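Workshop > Notebooks > Breakfast counter

2025-11-15

Came in for the quiet and spent most of it on toast. I want the counter settled before the Unska loaves run out, because the new ones are cut thicker and I'll be starting again with the dial.

The layout is nearly what we had in July. Toaster in the middle, kettle over on the left by the stripy blue-green cloth, wooden tray down at the front. I keep wanting the tray closer to the toaster (fewer crumbs to chase!) but then there's no room to put a plate down, so it stays. 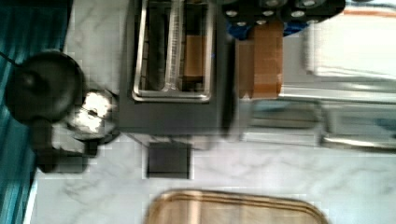 Counter from above, toast in the right-hand slot.

Used the right slot only, one slice at a time. Dial at 2, timed on my phone: 238 seconds from a cold start, then a good bit quicker once the thing had warmed up. Must remember that when comparing with the Zenholm sheet, which doesn't say whether theirs was cold or not. Grr. I got through 12 slices and ate rather more of them than I'd meant to.

Colour is the bit I still can't pin down. What I'm after is an orangey brown that's even enough to butter without tearing, and the slices do come out a touch stripy across the face. 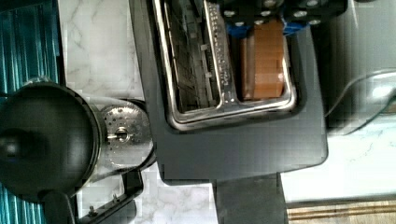
I also weighed the last slice before it went in, 57 g, and then forgot to weigh it afterwards, so that's half a number for anyone who wants it. Next time scales out first, bread second.

Still to do: empty the crumb tray, find the Frimpong marmalade (top shelf?), ask Hesell if they still do the shorter loaf. It sits lower in the slot and I'm not sure I like that, but the crusts were lovely.

Breakfast counter notebook | Contact the workshop | Back to top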